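Fagerlund Opens Fitted Workrooms at Its Hudus Street Building

Fagerlund, the maker of tables and work surfaces, will open a set of fitted workrooms to outside bookings in April. The rooms are on the ground floor of the company's building on Hudus Street and can be rented by the half day, the day or the month.

The opening follows a year of work on the building, which was used for storage until the company moved its stock to a larger site in Grerkura. Walls were repainted, the old shelving was taken out and new lighting was put in. The project added 2000 square feet of usable space.

Each room is set up with the company's Nolorard table, a large, light-colored surface made up from panels that butt together along a straight seam. Panels can be ordered separately, so a table can be made longer later on or cut back to fit a smaller room. Fagerlund has sold the table to schools, repair shops and small kitchens, and has delivered 272 of them in the past year.

"People kept asking to try the table before they bought one, and a showroom visit of ten minutes doesn't tell you much," the company said in a statement. "Renting a room for a day and doing your own work on it does. If you decide to buy, the cost of the booking comes off the price."

The company kept the rooms plain on purpose. The walls are in pale and darker grays, and there is nothing hung on them. The tabletops are cream, a color the company picked after customers said that small parts and tools were hard to find on its earlier dark finish. Tables may be placed against a wall or pulled out to the middle of the room, and staff will move them before a booking starts if asked.

Wooden boards are supplied for cutting, gluing and other jobs that could mark the surface. Renters are asked to use them and to wipe down the table at the end of the booking. Tools and materials are not included. Renters may bring their own and can leave them in a locked cupboard overnight on bookings of two days or more.
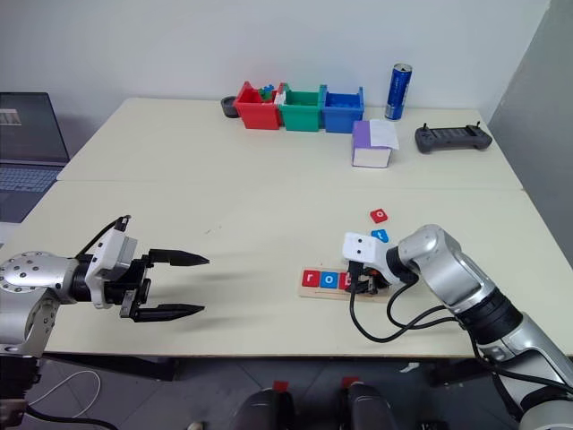

Half-day bookings run from 8 a.m. to noon or from 1 p.m. to 5 p.m. A half day costs $174, with lower rates for full days and monthly use. Prices include power, heating and use of the loading door at the rear of the building, where there is also short-term parking - vans should use the second entrance.

Bookings can be changed or canceled without charge up to 2 days before the start time. Schools and training programs may reserve several rooms together and should contact the company early, as the larger rooms share a single hallway and are easier to schedule as a group.

Booking forms, floor plans and table measurements are available from the Fagerlund front desk on Hudus Street. Panel samples can be picked up at the same desk during opening hours.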